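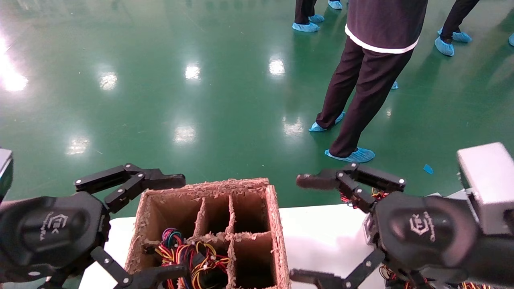

Vol. 7, núm. 19

26/02/2026
Por Zahira Yusof

EL ACTA DEL SEGUNDO ACTO

La Dirección Artística del Teatro Colbridge tiene el deber de comunicar a los señores abonados que la función de anoche concluyó a las once y cuarto, con la madrastra todavía en escena.

El texto aprobado en noviembre disponía otra cosa. Según el libreto, depositado en la oficina de producción con sus 192 páginas selladas, la madrastra debía abandonar el palacio al término de la séptima canción y no regresar. Don Trefor Llewellyn, intérprete del papel desde el estreno, cantó la pieza completa, saludó al rey y tomó asiento en el trono de la izquierda.

El apuntador le indicó la salida en dos ocasiones. El señor Llewellyn respondió, en verso y respetando la métrica, que la casa era suya, que había enterrado en ella a dos maridos y que no pensaba marcharse por una cuestión de calzado. La orquesta, a falta de instrucciones, repitió el vals.

Consta en el parte de sala que el príncipe intentó proseguir. Consta asimismo que la señorita Ismail, en el papel de la hijastra, dejó el zapato sobre la escalinata, cruzó el escenario y se sentó junto a él – gesto que tampoco figura en el libreto –. Permanecieron callados durante 37 compases. Después ella le preguntó si en la casa seguía haciendo frío por las noches.

– En tu cuarto, sí – contestó la madrastra –. Nunca mandé arreglar la ventana.

– Lo sé. La oía desde la cocina.

El público no aplaudió hasta que se apagaron las luces. Esta Dirección ha recibido tres solicitudes de reembolso y una carta sin firma en la que se ruega que no se toque nada.

Convocado a las diez de la mañana, el señor Llewellyn presentó sus disculpas por escrito y declaró no recordar de dónde había sacado los versos. Se le impuso la sanción prevista en el reglamento. A continuación se entregó a la copistería una página nueva, numerada 193, para su inclusión en la función de esta noche.

Archivado en: Ficción breve | Teatro y cuentos

Otros relatos recientes
La soprano de Cliso
Inventario de un camerino
Sukideo, última parada de la gira
El lobo pide la palabra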